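Workshop Tips > Software > Pick and Place

Print this page | E-mail this page

Tips for Getting Pick Software to Behave on Shiny Floors

These are notes from the Runside shop, collected while moving our floor pickup routine from the old Jorent controller to the new planner. Most of them apply to any small arm with a camera near the wrist. Kamran Safavi wrote the first list and I have added to it since May.

Start with exposure. Auto exposure hunts every time the gripper moves, and the detector then sees a different floor on each approach. Set the exposure by hand at the height where the pick begins and leave it there. If the highlights still clip, lower the gain before you touch the shutter. Write both values into the job file so they load with the program.

Mask the fingers. The segmentation step should never be asked to decide whether a finger is an object. Open the gripper fully, save a mask, close it halfway, save another, and let the software choose by finger position. Grow each mask by 7 pixels to cover the soft edge. We tried one big mask for all positions and lost too much of the view near the tips.
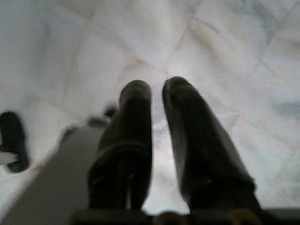 Floor segmentation is where most of our false picks came from. The first version grouped pixels by color and called the largest group the floor, which worked on the plain bench and nowhere else. On polished marble the gray veining broke the floor into patches, and the darker patches got passed to the planner as flat objects. Grout lines are more useful than they look. They run diagonally through the wrist view between pale tiles and stay fairly sharp up past the fingertips, where the fingers themselves are a dark blur. Fit straight lines to the seams first, fit the floor plane to the lines, and only then ask what sits above the plane. A vein has no height, so it drops out.

Flat things need their own rule. A mat or board has one long straight edge that can pass for a seam. Compare the brightness on both sides of each line. With grout the two sides nearly match. If one side is a steady medium gray and the other is close to white, tag the line as an object edge and keep it out of the plane fit.

Use a height threshold, and set it per surface. Ours is 15 millimeters on stone. Anything lower goes to a second look from a steeper angle before the planner gets it. Linnea Dahlgren wanted the threshold lower for small parts, so she added an override in the job file that applies only inside a drawn region. Draw the region tight.

Planner settings worth checking:

Turn off path smoothing for the last part of the descent. Smoothing rounds the corner and the fingers come in sideways.

Give the fingertips their own collision shape. The default Jiseck model treats the whole gripper as a box, and the box hits the floor before the fingers reach the part.

Cap planning time at 820 milliseconds. If there is no path by then, back off and look again. Longer searches gave us strange paths that nobody wanted to run.

Reload the floor plane after any tool change, even if the new fingers are the same length on paper.

Keep your bad picks. We log the wrist picture, the mask and the chosen grasp for every attempt, and the folder stands at 2486 entries. Sort by grasp score and read the low end first. Then look at the failures that scored high, which is where the masks were wrong in our case. Rename nothing. The replay tool finds files by their original names.

Replay before you run. Any change to the detector gets played against the old log with the arm powered down. The Sheehan viewer will show old and new grasps side by side if you load them as two layers. Set the layers to different colors or you will spend the morning staring at one on top of the other.

Last one for now: put the lighting in the job notes. Overhead lights on or off, blinds up or down. The same job file can give different results at 4 p.m. than it did before lunch, and the note saves an hour of looking for a bug.

Filed under: Vision, Motion Planning, Shop Notes

Contact Us | Copyright Runside, all rights reserved | Back to top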